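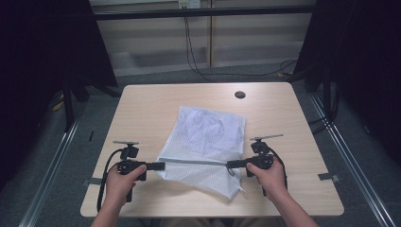

Does Surnbridge Wool Wash work in cold water?
Cold is where it shines – it dissolves straight away, so there's no need to run the hot tap first.

Semple Surnbridge Wool Wash, 800 mL
We love this stuff for jumpers, alpaca socks and anything with a bit of silk in it. Use one 70 mL capful for a full machine load, or a small splash in the laundry tub for hand washing. The scent is a light eucalyptus that fades as things dry (the unscented one is lovely too!). 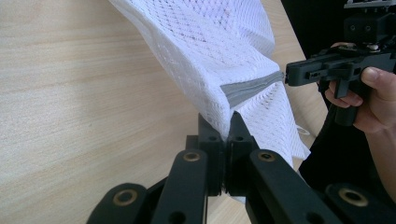 White mesh wash bag with a grey zip.

Dry woollens flat, in the shade. Refills are back in October at our Pusdale shop – bring your old bottle.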